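**Who holds the prisoners? Custody and handover in news reports of small wars**

Project report, second draft, April 30, 2020

My project began as a report on the Ustoton ceasefire and shrank, as these things do, into a report on one paragraph of it. The paragraph deals with detained fighters. It is 13 lines long, and I have now read it more often than the people who signed it.

**Background**

When the Drerkon militia took the border town of Fustton, it also took charge of the prison there, which held 1,782 men. The militia had never run a prison. It had guards, a padlock supplier and a great deal of confidence. The central government wanted the men back but didn't want to feed them, and said both things in the same press statement.

The ceasefire gave the two sides until the end of April to agree a handover. They agreed a definition of "handover", and then stopped for lunch.

**Method**

I compared how 2 newspapers covered the talks, one from the capital and one from over the border. For each article I noted the word used for the men (detainees, captives, fighters, suspects) and who was quoted first. I had planned to include radio as well, but the recordings in the college library turned out to be mostly weather.

**Findings**

The capital's paper said "suspects" until the talks went badly, and "fighters" after that. The foreign paper said "detainees" throughout, and put officials in the first paragraph and families in the last – when it put the families in at all.

Both papers relied heavily on an unnamed source "close to the talks". I suspect it was the same source. He has a fondness for the word "robust" and uses it of the fence, the agreement and, once, the soup.

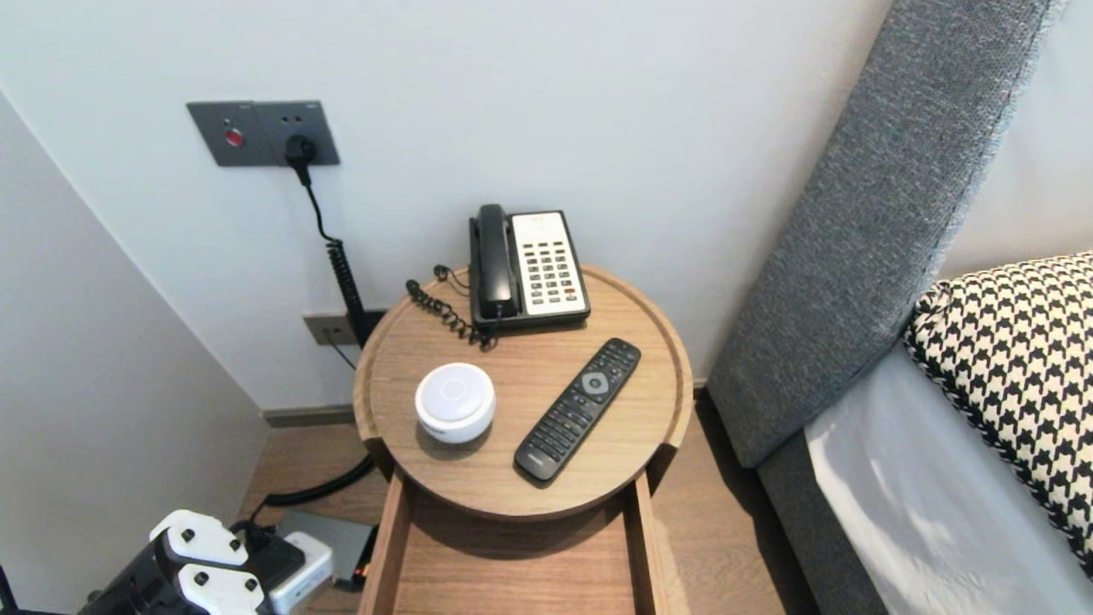
Neither paper explained what law the men were being held under. The Cuevas protocol, which both sides say they respect, requires a list of names to be exchanged within two weeks. I found one mention of the list, in a caption.

**Problems**

My sample is small and I only read the foreign paper in translation. I also changed my categories halfway through, and had to go back and mark the early articles again, which cost me most of the Easter break. A few of them could still be argued either way.

**Still to do**

Check the dates of the three articles on the prison roof, and find out whether the list was ever handed over.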